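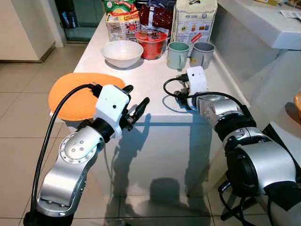

Porgate cell, setup and upkeep notes
May 3, 2018

Quick gallery from the two-arm cell, captions typed between jobs so excuse the mess. Software is Skesa, arms are on the Northorpe mounts. Full log is on the Kuusisto share, look for ticket 1559.

Cables first. Always cables. Each wrist camera has its own black lead and it needs slack, enough for the wrist to turn all the way without tugging the plug. Too much and it drags over the table and catches on mugs. We leave a loop, run the wrist both ways by hand, then tie it down lower on the arm. Check the plug at the camera end every morning, they creep out.

Joint cap screws: snug, not gorilla tight. Paint pen mark on each one after. If the mark has moved, stop and redo teh whole cap.
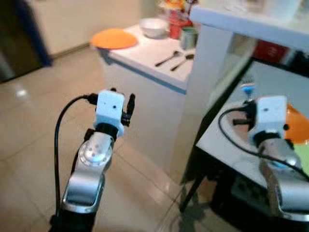
Fingers get wiped every 200 cycles, lens too, dry cloth only. Zero both arms after any cable work, left one first. Takes nearly 8 minutes if Skesa behaves. If the left camera drops out, reseat the plug before you go blaming the software (guilty).

Base bolts: once a week, cold, power off. Right side loosens faster, dont know why yet. New strain reliefs on order, should be here in July. Till then, tape and check it often.

Spare leads are in the bottom drawer, 2 left. Write it down if you take one.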